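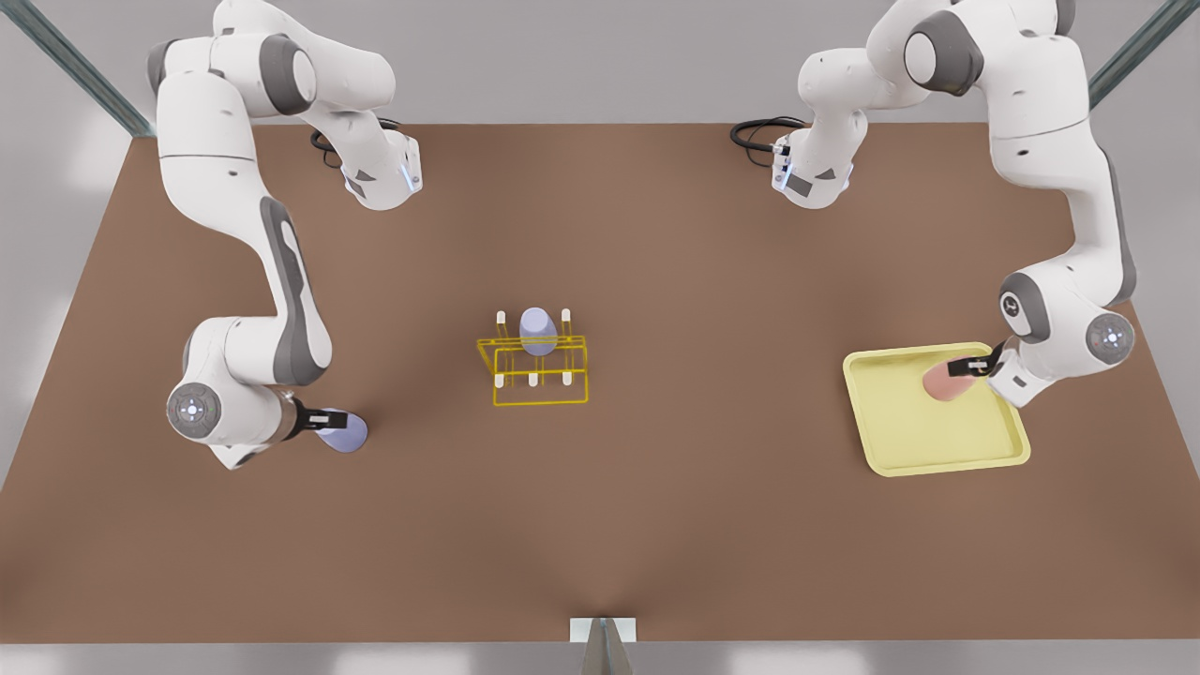
Tuesday, July 10, 2018
By the Keltatura features desk
2 min read

The municipal water lab at Bodska tests for hardness every working day. Its senior analyst, who asked not to be named under the town's media policy, has run the titration bench for seven years.

"Most complaints are about kettles," she said. "People see scale and assume contamination. It's calcium carbonate."

The June average was 178 milligrams per litre, measured at the Irnolia reservoir outlet. The lab classes that as hard. Bore water blended in during dry months raises the figure.

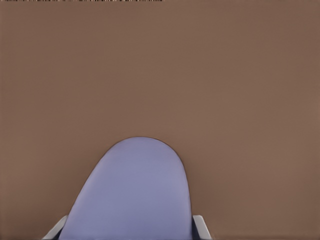
A plain brown surface, with a rounded lavender shape in the foreground.

Asked whether households should buy softeners, she was cautious. "Check the dose first. A unit set for 700 will waste salt here. Set it to the colour strip result, then retest after three weeks."

The lab will change its sampling point in September, when the Quintela main is relined. Results from the two sites will be reported separately until the analysts are satisfied they agree.

We use cookies to remember your preferences. Accept | Manage settings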